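Food Service Basics, Unit 8: Building to Order
Handout, 25 October 2019
T. Kuo

You have all eaten a burger, and most of you believe this counts as training. Today we lay out a station before anyone touches a bun.

Tray first, in the middle. Paper liner flat. Bottom bun goes cut side up, on the lower half of the paper, so the crown has somewhere to land. Cheese, tomato and patty stand in the clear racks, one kind to a slot.
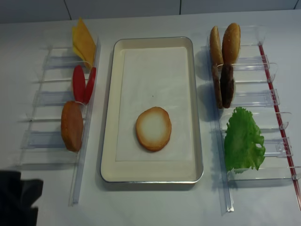 Order of build is patty, cheese, tomato, crown. In June a student at the Premcombe campus argued for tomato first, and we ate the results — slowly.

Slices stand upright because stacked cheese becomes one cheese. Take from the front and leave the neighbors alone.
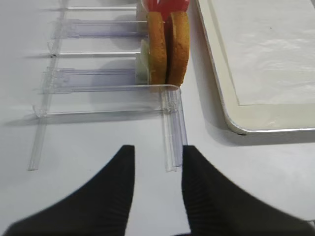
If a slot runs out, say so before you need it. "I thought there was another one" is not a kitchen term.

For next time: read section 12 of the Sirkance binder and write out your own station plan, one page. Drawings are welcome. Last year's included a moat.

Questions to Tsung-han Kuo, room 33, before lunch.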